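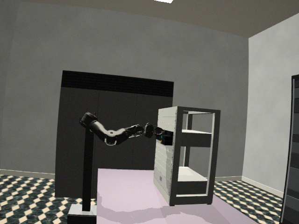
Bukberg planner talk – speaker notes
Slot: 45 minutes, leave 13 for questions

Opening
Skip the company slide. Start with the number everyone has already heard: 300 simulated shelf tasks, nearly all of them marked as passed. Ask the room what "passed" means. Wait for an answer. In our code it meant the gripper ended up inside a tolerance we picked ourselves in March and never went back to.

What the planner gets
It gets the exact pose of the shelf, the exact size of every board, and joint angles with no noise. Of course the paths look good. I would like to see any planner look bad with that much help. Say this slowly, people tend to nod past it.

Contact
Spend time here. A link that touches a panel in the simulator may count as a collision, a brush or nothing at all, depending on one margin setting. Stindell, our checker, defaults to ignoring shallow overlap. We turned that off and reran 200 of the tasks. Show the plot and don't talk over it. The drop is large, and I don't think we fully understand it yet. Some of it is probably bad collision meshes on the shelf posts. Some of it isn't.

Perception
Short section. Cliltness does fine on rendered images with clean edges. I don't trust it on glossy surfaces or in deep shade, and random textures haven't changed my mind. If someone asks about transfer to hardware: we have no result worth quoting. Say so and move on.

What I'd ask of vendors and of us
Publish the margin settings. Log minimum clearance for the whole path, including the elbow and forearm. Keep the failed plans – we deleted ours for months to save disk space, which was dumb.

Backup slides
Solver timeouts, joint limit handling, the Đỗ cost function (only if asked, the derivation eats five minutes). Check the clicker before going on. The replay video has no sound.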